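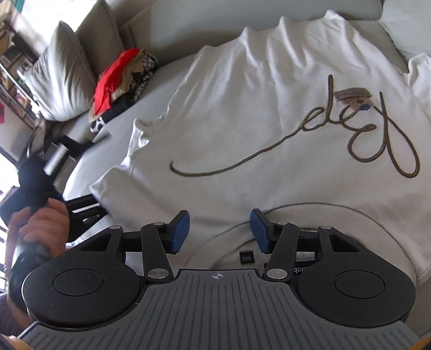

Shrinkage figures on cotton fleece are quoted for three wash cycles, and most people read them as if they were quoted for life. I have been keeping notes since July on a batch of fleece tops bought from Hedness, all 285 gsm according to the tag, all the same size. The notes are dull but the numbers have settled enough to write up.

Length moves more than width. Knitted fabric comes off the machine under lengthwise tension, and the first few washes let it relax. On my tops the body lost 3 per cent in length and almost nothing across the chest. The ribbing at the hem did the opposite and grew slightly, then pulled back in the dryer. If you measure only at the hem you will get a misleading answer.

Method, for anyone who wants to repeat it: lay the garment flat, smooth it without stretching, measure from the high point of the shoulder to the top of the hem rib. Wait a full day after drying. Cotton takes up moisture from the room and a top measured straight out of the dryer reads short.

Detergent made no difference I could measure. I used Omham powder for half the batch and Pillen liquid for the rest. Water temperature made some difference, though less than tumble drying did. The two tops that were only ever line dried are still the longest.

Pilling is a separate matter and depends more on what the fabric rubs against than on how it is washed. Forearms and the lower back go first – desk edges and seat backs, in other words.

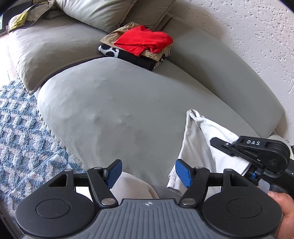
Marg wrote in to say that her Milošević fleece pilled worst under the arms, where it touched nothing but itself, and that she'd put it down to the polyester in the blend. She may be right. Polyester is strong enough to hold a pill on the surface long after a cotton one would have broken away. My batch is all cotton, so I can't test it.

Spin speed is next. My washer's lowest setting is 400 and I have only ever used the highest.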